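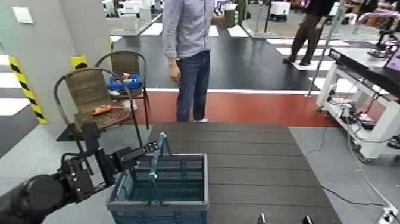 The survey came back on Tuesday, and I have now read it three times. It covers the lot we have under contract on the east side of Skjelbred, the last parcel at the end of the road before the grade drops toward the creek. I am writing up the site work numbers while I still remember where each one came from. The last post dealt with the floor plan and can be ignored, as we have changed it.

The lot slopes 4 feet across the building envelope, falling from north to south. The listing called it level. Four feet is not a lot in a walkout basement plan, but we had planned on a crawl space, and the plan set from Surkel assumes no more than 18 inches of fall under the footprint. Beyond that they charge for a stepped foundation, priced by the linear foot of stem wall. Their base price does not include it, and the allowance sheet lists it under "site conditions, by owner."

There were two ways to go. One was to keep the plan and cut into the north side, with a short retaining wall and a swale behind it to move the water around the house. The other was to turn the house so that the long side follows the contour. Turning it reduces the fall under the footprint to within the plan limit, but it puts the garage doors at an angle to the road and adds length to the driveway. It also moves the kitchen windows from east to southeast, and I have no objection to that.

We are turning it. The longer driveway is gravel and can stay gravel. Concrete poured in a stem wall cannot be put off until next year.

Setbacks were the next question. The side setback is measured to the wall, except where the eave projects more than 2 feet, and then it is measured to the eave. Our eaves are right at that number on the drawings. I asked for them to be drawn slightly under so that the question does not come up at plan review. Surkel made the change without a fee, but it took two emails and a marked-up elevation to get it done.

Utilities. Power is at the road, in a pedestal on the correct side. Water is also at the road, but the tap fee is separate from the meter fee, and both are separate from the inspection. The lot is sold by Stiment, who developed the whole road, and their contract says "water available." I asked what that meant in writing. It means there is a main in the street. The tap, the meter pit and the line to the house are ours.

There is no sewer. The soil test was done in two holes and the lower one drained slower than the upper one, so the leach field goes on the upper side, where I had wanted the shop. The shop moves down the hill and gets smaller. I had set aside $3000 for the septic design and the permit together, and it looks as if that will hold, provided they do not ask for a third hole.

The title work turned up one odd thing. The original plat dates from 1896 and shows a ditch easement along the south line. The ditch has been filled for a long time and there is no trace of it on the ground, but the easement was never released. It runs outside the building envelope, so it does not affect the house. It does affect the fence, and I will set the posts inside it. The title company listed it as an exception. I asked whether it could be removed, and the answer was that it could, at our expense, if we found the successor to the ditch company. I am leaving it alone.

For windows I have a quote from Zinitico and am waiting on a second one. The Zinitico quote lists the rough openings and not the unit sizes, so check which one you are looking at before comparing. I lost an evening to that. It also leaves out the jamb extensions, and with 2x6 walls we need them on every opening.

Open items:

Revised site plan with the house turned, stamped.
Driveway culvert size from the county — they want the drainage area first.
Second window quote.
Decision on the propane tank, buried or above ground.
Written confirmation from Stiment that the road is maintained through the winter, and by whom.

Closing on the lot is set for December. If the culvert answer comes back before then I will add it to this post.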